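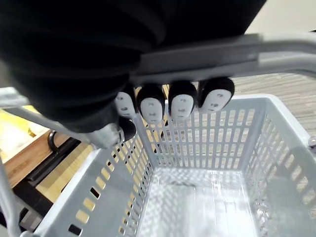

14 Jun 2026

Humidity chamber, salt calibration, second round. Continues from the December pages.

Saturated NaCl slurry made up fresh this morning, 38 g in the small dish, enough water to leave a thin film over the solids. Dish in at the bottom shelf, fan on low, door taped along the hinge side where the gasket has taken a set. Logger interval 60 s.

Sensor A (Drorov board) settled at 74.9 %RH after 2 h 10 min. Sensor B (the older one from the Irnitz store) was still climbing at that point and read 72.2. Expected value at 25 C is 75.3. A is inside its tolerance. B is not, and it is off in the same direction as in December, so the offset is probably real and not a leak.

Checked for a leak anyway. Pulled the tape, reseated the gasket, retaped. B moved by 0.1. Left it.

MgCl2 next. The jar from Tzanetos had caked, broke it up with the spatula and discarded the top layer. Expected 32.8. A read 33.4, B read 31.0. So B is low by about the same fraction at both points, which looks like gain and not zero. Two points are not enough to say. Need LiCl for the low end, none left on the shelf. Ordered 28 g pots last time and they were too small.

Log file has 339 rows for NaCl and should be longer. The logger dropped out once when the USB hub was moved. Gap marked in the file, nothing interpolated. Combined file including the December runs is 2,453 rows.

Temperature note: chamber ran 0.6 C above the room with the fan on. The salt dish sits lower and is likely cooler than the sensors. Leonidas Karamanlidis suggested moving the dish up to the sensor shelf and taping a thermocouple to its side. Will do that before repeating NaCl.

To do
- LiCl, larger pot
- thermocouple on dish
- swap A and B positions, repeat both salts
- ask Zesville whether the certificate for B covers anything under 20 %RH
- new gasket, hinge side

Slurries covered and left in the cupboard, labeled with today's date. Do not top up with tap water.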